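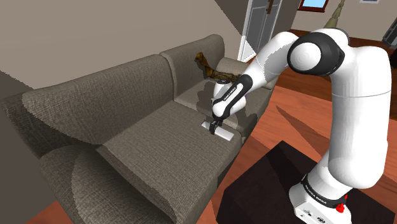
A robot arm over a sofa, in a computer-rendered scene.

Every few years somebody proposes a new way of getting people across Idmont, and every few years I am told that this time the sums add up. The latest is the Juveo, a small on-demand minibus that you call up with your phone. The council wants it to replace the 241 bus in the evenings from August, and the 281 as well if the first stage goes to plan. I have read the consultation papers twice and I still don't see why anyone who uses the 241 should be pleased.

Start with what the bus does now. It leaves Manurung Road, goes past the hospital and the college, and ends up at Sevelora station. In the evening it comes twice an hour. It is slow, the heating has two settings and neither suits anybody, and after nine it can be almost empty by the time it gets to the station. I don't claim it is a good service. But it comes past whether or not you have booked it, and a person who has just finished a late shift at the hospital can walk out of the door and stand at a stop with a timetable on it.

The Juveo has no timetable. You ask for a ride, you are offered a pick-up time, and you take it or leave it. The papers call this flexibility. I would like to know who is being flexible. If the screen says forty minutes, it is the passenger who bends. There is a promise of an "average wait comparable with existing services", and I looked in vain for what happens at the far end of that average. An average wait is no comfort if yours is the long one and it is raining.

Then there is the matter of the number of seats. Each Juveo carries far fewer people than a bus, and the plan is for four of them to cover the whole of the east side. On a quiet night in the winter that may well do. On the night of a home match, or when the last fast train into Sevelora is late and everyone gets off it at once, I can't make it work, and I have tried with a pencil. A bus with people standing in it is unpleasant. It still takes them home. 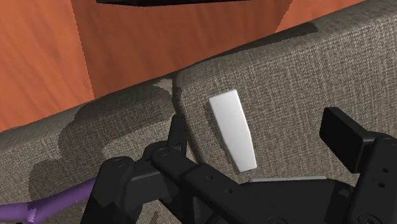

Supporters say that evening buses run at a loss and that we can't go on paying to move empty seats about. It's a fair point and I don't want to wave it away. Money spent on the 241 is money not spent on something else. But the papers compare the full cost of the bus, depot and all, with the running cost of the Juveo, and leave the booking system and the call centre to a separate table near the back. Put the two together and most of the saving goes. What is left depends on a forecast of passenger numbers that nobody outside the council seems to have been shown. I asked for it and was sent a leaflet.

I was also struck by how little is said about people who don't have a smartphone, or have one and don't like using it. They can ring up, we are told. The phone line closes at eight in the evening. The service it is meant to help them use starts at seven. Perhaps this is a slip, and someone will put it right before the final version. It has been through at least one redraft already, though, and there it still sits.

We have been here before, of course. The dial-a-ride scheme out at Manurung was going to do away with the need for a fixed route. It was popular for a while with the people who could get a booking, which mostly meant those who rang first thing in the morning. The fixed route was cut in the meantime, on the grounds that the new scheme was doing so well. When the grant ran out the scheme went too, and the bus did not come back. Parts of Manurung have had no evening service of any kind since then, and I see no mention of it in the papers.

None of this means the Juveo could never be of use. There are streets up behind the reservoir that no bus has ever reached and none ever will, and a small vehicle that came when called would be welcome there. Run it there first. Keep the 241 going while you do, publish the waiting times every month, the bad ones as well, and let people look at them before anything is taken off the road.

The council's answer, when this was put to them at the meeting in the library, was that running both would cost more. Yes, it would, for a year. They might set that against what it costs a care worker to get a taxi home from the hospital five nights a week.

The consultation is open until the end of the month. The form asks how excited you are about the new service, on a scale that starts at "quite".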